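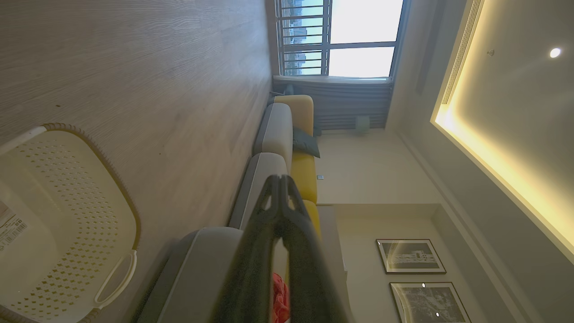
A rule that only works in a laboratory is of no use in a living room, one commenter on the first draft wrote, and asked that every clause be tried in a furnished home before it was adopted. The request was accepted and now forms clause 4 of the text.

Saturday, November 18, 2023
By the Clilier editorial desk

The Saltdale Practice is a voluntary code for the operation of mobile robot arms in occupied or furnished homes. It covers household handling tasks such as picking up clothing, moving baskets and clearing floors. It does not cover vacuum robots, lawn equipment or machines used for personal care. The code is maintained by Bulier and is revised each February.

Scope and terms

The text has 61 clauses in 7 parts. A "task object" is anything the arm is meant to grip, push or carry. A "fixture" is anything it must leave alone, including furniture, wall-mounted screens, cables, curtains and window hardware. An object cannot be both during the same run. The operator writes down the division before power is applied to the arm.

Floor-level work

Part 3 deals with objects resting on the floor, for example a plastic laundry basket on wood-grain planks beside a media cabinet. The fingers are to approach at reduced speed, and the arm may not drag a container unless dragging is the stated task. Perforated walls are treated as a snag hazard: fingertips with notches or cutouts must be kept clear of the holes, and the rim or handle is the preferred grip point. Cables on or near the floor are listed as fixtures even if unplugged. A clear margin of 20 centimeters is kept around them.

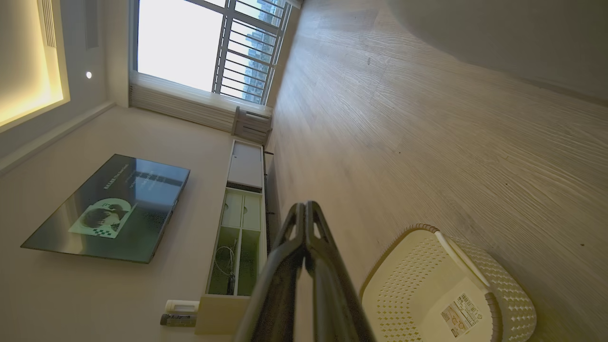

Camera and lighting

Wrist cameras move with the gripper, so a room may be recorded at any angle, including on its side. The code does not require footage to be turned upright, but the mounting angle must be logged. Large windows, downlights and cove lighting are to be noted in the run sheet. If daylight washes out the task object, the run is paused. Screens left on are permitted, although Part 5 advises turning them off where their content could identify a person.

Adoption and criticism

Prado adopted the code in full, with a local annex on stairs. Critics have argued that the cable margin rules out most work near desks, and that the term "fixture" is too broad for small apartments. A proposal to let operators reclassify an object in the middle of a run was rejected.

See also: run sheet; approach speed; grip point

Contact the desk | © 2023 Clilier | Back to top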